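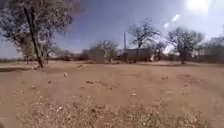
K. Keskin

Catalogue > Ground Works > Surface Treatment > Clanach Dust Binder

Products Data sheets Spreaders Stockists Contact

Clanach Dust Binder, 217 kg drum

Clanach is a liquid binder for unpaved ground: yards, overflow parking, haul routes and site compounds. It is supplied as a concentrate and diluted with water on site. The treated layer stays permeable and can be regraded.

Suitable ground
Sandy, silty and mixed soils with a moderate share of fines. Clean gravel holds too little fine material for the binder to grip. Heavy clay should be tested on a small patch first. Pick off loose stones and grade out ruts before treatment; the product does not fill hollows.

Application
Dampen the surface lightly, then spray in two passes, the second at right angles to the first. Leave 3 hours between passes. Keep vehicles off until the surface no longer marks under a boot heel. Do not apply if rain is forecast within 6 hours, or to frozen or waterlogged ground.

The Gover towed sprayer is set up for this product and needs no change of nozzle. Other sprayers may be used if the tank can be stirred during work. Flush the lines with clean water at the end of each shift. Dried binder has to be scraped out by hand.

Technical data
Form: milky liquid
Density: 1,059 kg per cubic metre at 20 degrees C
Dilution: 1 part binder to 6 parts water
Storage: above freezing, out of direct sun
Container: steel drum, closed head, non-returnable

Upkeep
Light foot traffic needs one treatment a year, normally in April. Turning areas and gateways wear sooner and may be patched with the same mix. Scarify the worn part lightly, dampen and spray once.

Ordering
Sold by the drum through Lumarum depots. Pallets hold 3 drums and need a forklift or tail lift at the delivery point. The drum tap is sold separately and fits all Clanach liquids. The older powder version was withdrawn in November 2018; remaining stock should not be mixed with the liquid.

3 shares 0 comments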